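Tanenen Hand Gripper, second version

In stock, ships from the Arboleda workshop
Sold singly or as a left and right pair

I make these in a small shop called Brengate, and the Tanenen is the tool I wanted back when I was teaching arms with a joystick and losing my temper every afternoon. You hold it in your hand, you do the job the way you'd normally do it, and the wide camera on top records what the fingers are doing. Your robot arm wears the same pair of fingers, so what you showed it by hand is something it can copy. No arm needed at your end while you record, which means you can take the thing to a kitchen, a stockroom, your mom's house, wherever the work is!

The big change in this version is the fingertips. The old ones were fine on boxes and cups and pretty hopeless on anything thin. Packets, pouches, sachets, the sort of stuff that lies flat and has nothing to grab. I spent most of March on that one problem (and went through a lot of snack wrappers doing it). The new pads are black with a yellow tip, and the tip is there so you can find the end of the finger in the video without squinting. 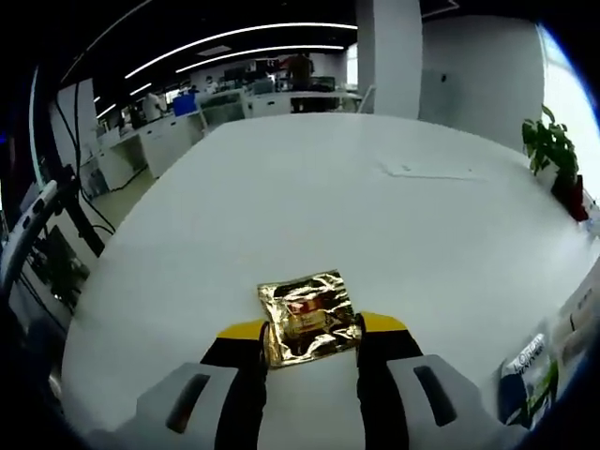 Tanenen fingers on a crinkled foil packet, seen from the gripper's own camera.

Foil is a good test, by the way. It's shiny, it creases differently every time, and it throws light back at the camera. If you're planning to teach packing or sorting, I'd record plenty of it early on, under whatever lights you really work with.

A word on how many takes you need, as I get asked this every week. For a simple pick and place I tell people to start with 200 and see how the arm does. For crumply things go to 300, and move the object around between takes. Put it near you, put it far away, turn it sideways. Go slowly when you close the fingers. I still rush that part and then have to throw takes out.

What you get

Hand gripper with trigger
Wide camera mount (camera sold separately)
Two finger housings, pale gray
Two black pads with yellow tips, plus a spare set
Cable, 7 feet
Matching finger set for your arm

The Rullurix recording app is a free download. It lines up the video with the finger opening and lets you trim the start and end of each take. If you already own a first version Tanenen, you don't have to buy the whole thing again: the new pads clip right onto the old housings, and I sell them as a kit for $58.

Pads do wear. Wipe them with a damp cloth and leave the solvents in the cupboard, please, I learned that one on my own set. Left-handed folks, the trigger swaps sides with one screw.

Questions about fitting the fingers to your arm? Send me the model and a photo of the wrist plate before you order and I'll check it for you.

Page updated July 27, 2025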